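Levley two-finger gripper kit

Sold by Serkden as a kit for home arms and shared workshops. Listed at 60 dollars without the wrist camera. In stock, ships in 11 days.

The maker's sheet says the kit goes together "in an evening." We would plan on two. The finger brackets bolt on easily enough, but the wiring for the camera has to be threaded before the housings close, and the sheet mentions this on the page after you have closed them. It also claims a grip on "any household object," a phrase we have asked Levley to define and are still waiting on.

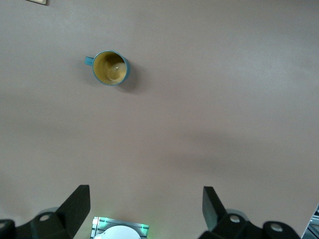

Words and bench build: Weronika Nowakowski
Posted 2021-11-27 | Workshop gear | 12 comments

A mug is the usual first target for people building one of these, and I have my doubts about it as a test. One mug on a bare table, fingers wide open, nothing near it to bump: most kits look good there. Seen from the wrist, the yellow inside and teal rim stand out well against a plain top. Try a gray mug on a gray bench, then tell me how clever the software is.

The flat black fingertips are my other complaint. They suit boxes and blocks. On round, glazed things I'd want rubber pads, and Levley sells those separately. Strips cut from a bicycle tube cost less and can be glued on in a few minutes.

What you get
Two fingers with brackets
Mounting plate and screws
Camera bracket (camera extra)
Cable, 53 cm, too short for my arm

Fit
Made for the Lovia arm. The Kemppainen wrist needs an adapter, which the box does not mention. Check your bolt pattern before ordering.

Returns
Unopened kits only. Missing screws are replaced free if you write to Serkden with your order number. A revised sheet has been promised for February.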